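Finger coverings and damp cloths: what is your rule?

Jurnomero forum > Grippers and end tools > Good practice

dilek_e
Posted Thursday, 9:10
Hello all. I am writing the work rules for our cloth handling cell and I need opinions. Our fingers are wrapped in blue covering, and many of the cloths have a wet patch. My draft says: inspect the covering before each shift, and replace it after 100 cycles with damp cloth. My colleague Sibel finds this too strict. How do you do it?

mfitz
Posted Thursday, 9:42
I would not count cycles at all. A wrapping can look fine at cycle 90 and be finished the next day, or the opposite. We replace on condition: any lifted edge, any hole, any place where the layer under it shows. Write down who looked and when.

flimow_tech
Posted Thursday, 10:05
I disagree with mfitz. "On condition" means a tired person at the end of the shift decides. With a number there is no discussion. Keep the 100, and add the condition check on top.

mfitz
Posted Thursday, 10:20
Then people will change good coverings and stop reading the rule. I have seen this at Arville. They had a count for everything and the log was filled in on Friday for the whole week.

dilek_e
Posted Thursday, 11:31
Thank you both. I think a log problem is a different problem, but I understand the point. What about the liquid? I wrote that the fingers should take the cloth at least 2 cm from the wet patch, and that the table is wiped every 10 cloths.

nurhan_k
Posted Thursday, 12:15
2 cm is okay if your cloth is flat. If it has folds, the patch can touch the finger when you lift. I would write "grip on the dry part, and look at the folds first". Also, please say which liquid. Water and cleaning agent should not be under the same rule, the glue of some tapes does not like the second one.

flimow_tech
Posted Thursday, 12:40
Agree with nurhan_k about the liquid. And wipe the table when it needs it, not every 10. (Yes mfitz, I know, now I am saying your argument.)

mfitz
Posted Thursday, 12:44
I will save this post :)
dilek_e, can you show how your fingers stand before the grip? It is difficult to judge the distance from words.

dilek_e
Posted Thursday, 14:02
Yes, attached. I changed the draft to "covering checked each shift, replaced at 100 or earlier if damaged". The liquid gets its own paragraph. For the distance I am still not decided.
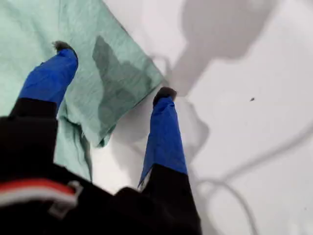 Open fingers at the green cloth, with the damp patch between them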